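Course Handout 4: Wood Movement and Finish in Solid Tabletops
Zirkthorpe Technical Program, Furniture Materials
September 9, 2026

Scope: grain direction, seasonal movement, fastening, and surface finish. Read before the Lynch shop session.
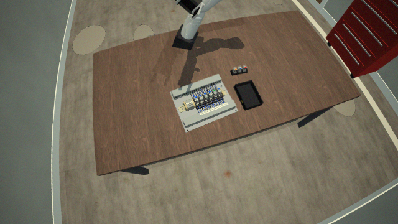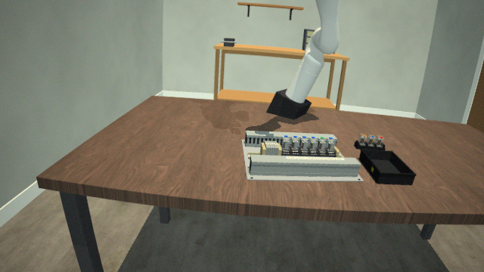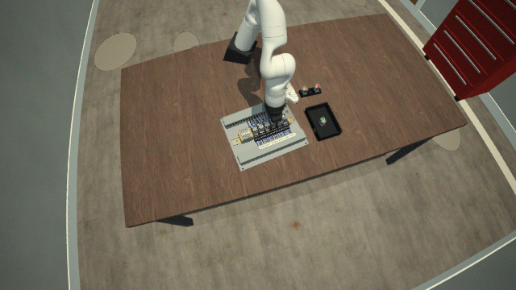
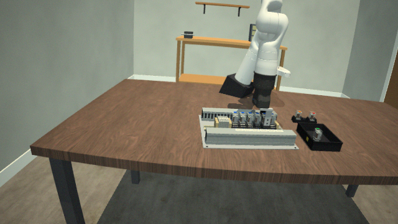 Figures 1-4. Rendered views of a large table with a brown, grained top.

1. Movement
Wood gains and loses moisture with the surrounding air. Change in size across the grain is large. Change along the grain is small and is ignored in shop calculations. Flat-sawn boards move more than quarter-sawn boards of the same species.

For estimates, use:
change in width = width x movement coefficient x change in moisture content
Moisture content is entered in percentage points. Take the coefficient from the species table in the Seretti reader, and check whether it is the tangential or radial value.

2. Fastening
A solid top must be free to move across its width. Acceptable methods are slotted screw holes, figure-eight fasteners, and wooden buttons in a grooved apron. Do not glue a solid top to its apron. Breadboard ends are glued at the center only; outer pegs pass through elongated holes in the tenons.

3. Finish
Finish slows moisture exchange but does not stop it. Coat both faces equally. A top finished on one face only may cup. Film finishes slow exchange more than penetrating oils do.

4. Problems
a. A flat-sawn top goes from 12 to 10 percent moisture content. State whether it shrinks or swells, and in which direction.
b. Sketch a slotted fastener for the Drasonis trestle table. Mark the direction of travel.
c. List 3 causes of cupping and a correction for each.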